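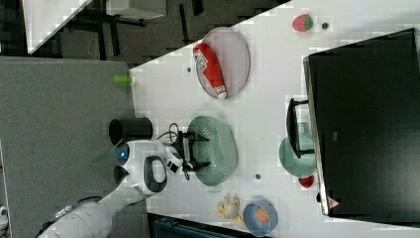
Brekbridge Supper Club Opens a Second Kitchen in June

I'm Halvard Lunde, and I've been wanting to send this one out since the winter! My little supper club, Skusden, is getting a second kitchen in Brekbridge this June, over the old Prenia shoe shop (go in by the side door and up the stairs).

If you've eaten with us before, you know how it goes. One long table, 28 seats, 5 courses, and I talk too much between them. The new place keeps all of that and adds a proper stove, so I can finally cook pasta for everybody at once instead of in shifts.

Dinner is every Tuesday at 7 p.m. The first menu leans on peas, new potatoes and a lemon cake I stole from my aunt, with her blessing. Wine comes from Onu, our neighbors down the hill, and you're welcome to bring your own too.

Seats go on sale at the shop counter, two per person for the opening night. Please tell us about allergies when you book, not when the soup lands!

Press folks who'd like to come and eat, just write to me at Skusden and I'll save you a chair.

28 shares
2 comments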